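Subject: Re: [skillilthorpe-makers] Open day at Koutsoukos, notes from the visit

On the list last night, someone wrote:

> Did anyone get to the Koutsoukos open day in the end? I had meant to go
> but couldn't get the afternoon off. Mostly I'd like to know whether the
> small arm is any use for a workshop our size, and whether they will let
> groups in again. Also what is parking like?

Five of us went over from Skillilthorpe. Parking first: there are 20 spaces behind the unit and they were full by two o'clock. We used the lay-by on the main road and walked back.

The ground floor was the Trostard packing line, which most people had come for. It runs at 600 cartons an hour according to the sheet on the door. You watch it from behind a rail and it is loud, so bring ear plugs if you go. The talk that went with it was hard to follow over the noise, but they handed out a printed copy afterwards and I have scanned it for the files area.

Upstairs was quieter and more in our line. They had the Skustar software on several benches, doing household jobs with ordinary objects. The person on the mug tree bench said they had logged 893 tries at it since the spring. Cups are harder than they look, she said, as the peg has to end up inside the cup and the arm has very little room to back away afterwards. Visitors could start a run themselves and there was almost no queue.
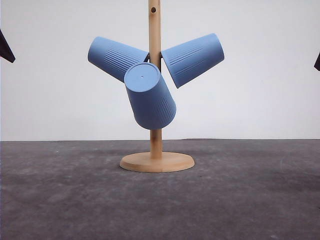

Mug tree bench, upstairs: three blue cups on the stand.

On whether it would suit us, I would say not yet. The arm itself would fit on our long bench, but the software licence is yearly and they would not give a price on the day. I have asked for one in writing.

They are taking groups again in November, up to 20 at a time, afternoons only. If you want to be on the list, reply to me off-list and I will send one booking for all of us. Closed shoes are required downstairs.

The scan is under "Visits" in the files area. Page 3 is a bit crooked but readable.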